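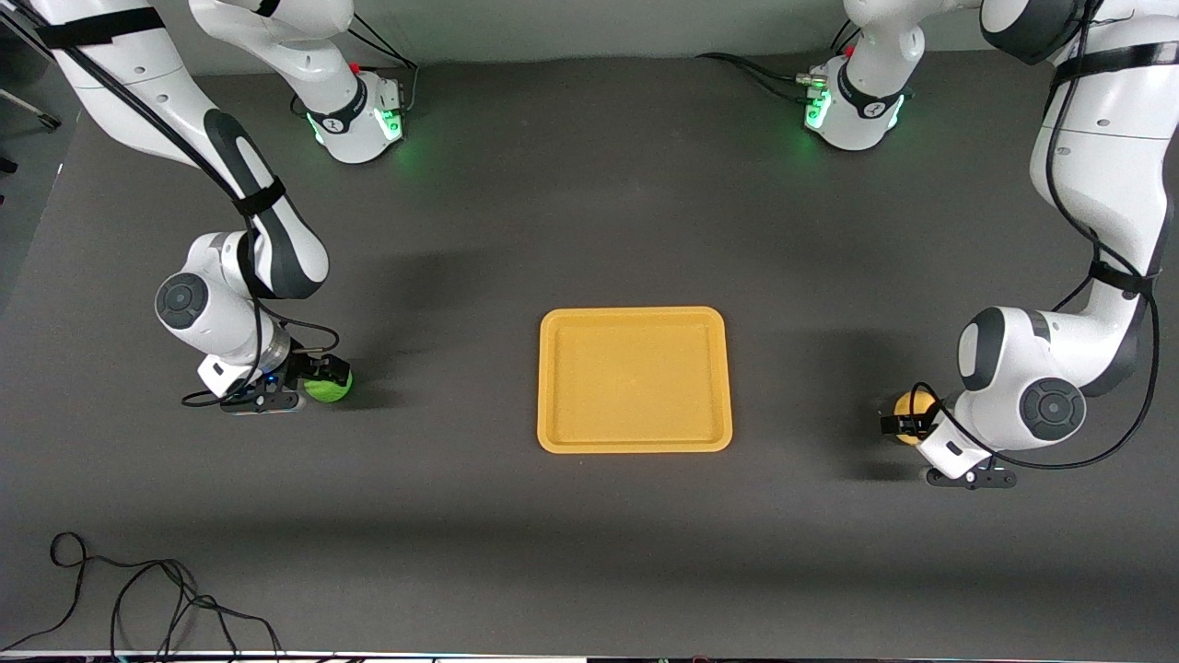
Grumari two-arm cell with a ball in each gripper and the tray between them.

Bench Cells > Two-Arm > Setup and Care

Search products, parts, manuals... Go

Grumari Two-Arm Bench Cell

The Grumari is a tabletop cell with two matching arms that work toward each other over a shared tray. It is sold for light pick-and-place work, handovers between arms, and sorting of small soft or semi-soft parts. Branen builds the cell and supplies the arms, the grippers, the table and the controller as one order. Spare parts and service are handled by Effiong.

This page covers setup, regular care and the repairs a customer can do without sending an arm back. For reach charts and payload curves, see the data sheet that ships with your controller.

What comes with the cell

Two arms, white with black trim
Two grippers with black fingers, fitted and tested
Dark gray matte tabletop
Tray with raised rim
Set of soft practice balls
Controller with Civus software installed
Cable set with straps
Hex keys and a torque driver for the finger screws

Setting up

Put the table on a level floor and lock the feet before the arms go on. The table should not rock when you lean on a corner. Bolt each arm down by hand first, then tighten the bolts crosswise. Arms are labeled at the base for left and right. The hardware is the same, but the calibration files are not, and Civus will refuse to start if they are swapped.

Run the cables before you apply power. Each arm has its own bundle, which follows the outside of the links and is held with black straps. Leave enough slack at the elbow and wrist for the joint to fold all the way. A good check is to move the arm by hand, power off, to its tightest pose and its longest pose. If the bundle pulls tight in either one, loosen the strap and feed some cable through. If it hangs low enough to touch the tray at the wrist, take some back.

Spare cable can be coiled on the tabletop or dropped over the edge. Keep it clear of the area the grippers sweep.

Power up one arm at a time. The light on the upper housing turns green when the joints have reported in and the arm is ready. If it blinks, wait. If it stays off, check the connector at the base before anything else.

Teaching the tray

The tray is the reference for both arms. Set it midway between them and square to the near edge of the table. It does not need to be bolted down for light work, but we recommend the adhesive pads if the cell runs unattended.

In Civus, open Fixtures, choose Tray, and touch each gripper to the corners on its own side when asked. The software compares the results from the two arms. A difference of 2 mm or less is accepted. Anything larger means the tray moved during teaching or an arm base is loose. Tighten the base and teach again.

Checking the grip

We ship soft balls with the cell for this step. They forgive a bad force setting and they roll away when something is wrong, so you find out early.

Hand a ball to each gripper and close at the lowest force setting. Raise the setting one step at a time until the ball stays put when you tug it lightly. Do both sides. The two grippers often end up on different settings, and there is no need to make them match. Then have each arm lower its ball into the tray, open, and back away. The fingers should clear the rim on the way out. If they brush it, raise the exit height by 5 mm and try again.

Regular care

Wipe the fingers with a damp lint-free cloth at the end of the day. Fuzzy or felt-covered parts shed, and the lint packs into the finger slides. Blow the slides out with clean, dry air on low pressure. Do not oil them.

White housings can be cleaned with mild soap and water on a cloth. Solvents dull the finish and will lift the dark trim. The matte tabletop shows grease, so clean it with the same soap mix and dry it right away.

Look at the straps once a month. A strap that has slid down a link lets the bundle sag into the next joint, where the jacket gets pinched. Replace any cable with a flattened or shiny spot on the jacket.

Changing fingers

1. Open the gripper fully and power down the arm.
2. Support the gripper from below with your free hand.
3. Take out the finger screws and slide the fingers off.
4. Clean the slides.
5. Fit the new fingers and tighten the screws with the supplied driver until it clicks.
6. Power up and run Gripper Home in Civus, then check the grip again with a ball.

Worn fingers usually show up as a part that turns in the grip before it drops. Change both fingers on a gripper together.

When to call service

Wrist joints and elbows are sealed. Please do not open the round caps on the wrist. A joint that clicks, drifts after the arm stops, or feels stiff by hand with the power off should go back to Effiong. Cable sets and grippers can be swapped on site.

Ordering

Replacement arm, left or right, calibrated: $3,841
Finger pairs, strap sets, cable sets and trays: see Spare Parts
The December revision of the gripper fits all earlier Grumari arms. It needs the current version of Civus.

Page updated April 16, 2023

Share this page
2 comments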